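Speaker Notes — Outdoor Work Surfaces and the Shared Patio
Presenter: Annapurna Nadar, Facilities Services, Villard

Opening (allow two minutes). Welcome staff and thank Despina Roman for arranging the room. State the purpose of the session: to set out how the patio tables may be used for light desk work between now and October, and what is expected of those who use them. Questions are to be held until the end.

Section 1. Background. The patio was furnished for meals and breaks. Over the past year it has been used more and more for sorting mail, preparing handouts and short spells of computer work. The department supports this use. Last spring's staff survey drew 200 replies, and the request made most often was for clear guidance on what may be left on the tables.

Section 2. The surface. Textured glass is easy to wipe down but is a poor surface for handwriting and for small devices. An optical mouse may track badly on clear glass, and a pen will follow the ripples. A flat mat solves both problems and should be set down before work begins. Mats should be lifted and wiped underneath at the end of each session — grit trapped under a mat will scratch the glass over time.

Section 3. Arrangement. Staff are asked to keep boxes, booklets and printed sheets together along one side of the table and to leave the middle open for the task in hand. Cups should stand well away from papers. Cylindrical items roll, and should be placed where a chair or elbow will not catch them. Chairs are to be returned to the table and not left against the fence or the planter.

Section 4. Time limits. A table may be reserved for up to 60 minutes. Please allow 15 minutes of that period for clearing. Reservations are made through Ilango Kartha's office. On Friday the patio closes at noon for cleaning, and all items must be indoors by then.

Pause here. Ask whether the reservation form has reached every team. Kavitha Unnithan has printed copies.

Section 5. Items left behind. Anything found on a table after closing will be taken to the front desk and kept for 17 days. Electronic items are logged separately.

Show both views of the glass table, then take questions.

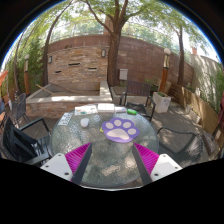
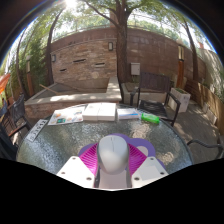

May a mat be left on the table overnight if the same team has reserved it for the next morning?
Mats must be brought indoors each evening, whatever the next day's reservations. Dew collects underneath and leaves marks on the glass.

Villard Facilities Services | Contact the front desk | All rights reserved | Back to top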